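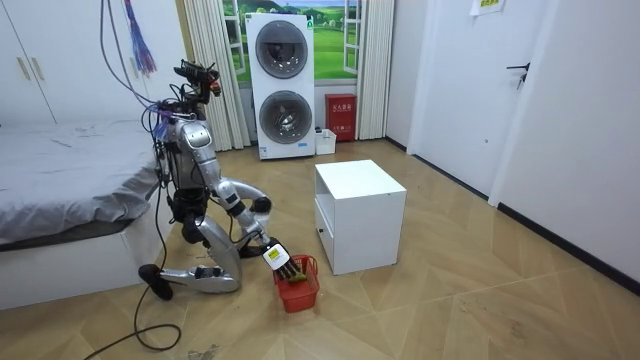 What does a small vegetable farm need to decide before it sells its first harvest share?
It needs to decide how many households it can supply in an ordinary week, how long the season will run, and what members will be told when a crop fails. Price is set after those three points are settled.

Course Handout: Planning a Harvest Share Program
Small Farm Management, Unit 5
Revised 2021-05-14

Purpose of this unit

This handout accompanies the lecture on harvest share programs, also called community supported agriculture. Students should read it before class and bring their draft crop lists. The unit assumes familiarity with bed preparation and succession planting from Unit 2. Pricing for wholesale accounts is treated separately and is not repeated in these notes.

Terms used in class

A share is one member household's portion of the harvest for the whole season. A half share is either a smaller box each week or a full box every other week. The two arrangements place very different demands on the packing crew, and the membership agreement must state which one is meant. A pickup site is any place where members collect their boxes. A add-on is a product sold with the share but billed separately, such as eggs, cut flowers, or bread from another producer.

Estimating capacity

New growers commonly begin with the number of members they would like to have and work backward to the field. In this course students begin with the field. List each bed, the crops that will occupy it, and the expected harvest window for each planting. Then mark the weeks in which fewer than five crops will be ready. These are the thin weeks, and they determine the size of the program. In our region they tend to fall at the opening of the season and again in late summer, when the spring greens are finished and fall plantings are still small.

The case farm for this unit is Gumell, a mixed vegetable operation that grows on 19 beds and delivers to two pickup sites. In its planning year the farm calculated that its peak harvest could fill far more boxes than its thin weeks allowed. It set membership by the thin weeks and directed the surplus to a market stand. Students will be asked to evaluate that decision and to propose one alternative.

Yield records from the student's own ground are preferred to published tables. Where no records exist, use the low end of the published range. A first-year planting on newly opened ground should be reduced further, particularly for carrots, onions, and other crops that compete poorly with weeds.

Choosing crops for the box

Members judge a share by what they are able to cook. A box should contain something for salad, something to cook, and an herb or allium in most weeks. Unfamiliar crops are acceptable when they are offered in small amounts with storage notes. Kohlrabi in three consecutive boxes has ended more memberships than late delivery has, according to exit surveys reviewed in earlier sections of this course.

Storage crops deserve more space than beginning growers usually give them. Potatoes, winter squash, garlic, and cured onions may be held back and used to fill a thin week. They also tolerate handling by inexperienced crew members. Tomatoes and salad mix do not, and should be packed last.

Pickup sites

A site must offer shade, a place to stack empty boxes, and a host who will answer the telephone during pickup hours. Written permission from the property owner is required before a site is advertised. Stevau, the second farm discussed in lecture, lost a well-attended site in August after the parking area behind it was closed for paving. The farm had no alternate location on file, and members traveled to the farm itself for the remaining weeks. Each student plan must name an alternate for every site.

Unclaimed boxes should be covered by a clear rule. Most agreements state that boxes not collected by closing time are donated. The rule should be applied in the same way to every member.

The membership agreement

The agreement should fit on two pages. It must state the season dates, the pickup day and hours, the payment schedule, the refund policy, and the shared risk clause. The clause explains that members pay in advance and accept that weather, pests, and disease may reduce what they receive. It should be written in plain language and placed near the top, where it will be read.

Payment plans widen membership but add bookkeeping. A farm that accepts installments should fix the due dates in advance and appoint one person to record them. Farms that intend to accept nutrition benefits must confirm current program rules with the administering agency, as these limit how far ahead a payment may be taken.

Worked exercise

Panganiban Farm plans to offer full shares only. The season is 19 weeks, and the thinnest week is expected to produce 297 bunches or units across all crops. Each box is to hold nine units. Calculate the largest number of shares the farm can offer if no stored crops are used. Then recalculate with five units in every thin-week box supplied from storage, and state how many stored units would be needed for that week. Show all steps.

Assignment

Submit a bed list, a harvest calendar with thin weeks marked, a proposed membership number, and a draft agreement. The calendar may be prepared by hand if it is legible. Students placed at the Undudport teaching garden should use that site's bed map and its harvest log from last season. Copies are kept with the tool checkout forms.

Plans that omit the shared risk clause will be returned without a grade.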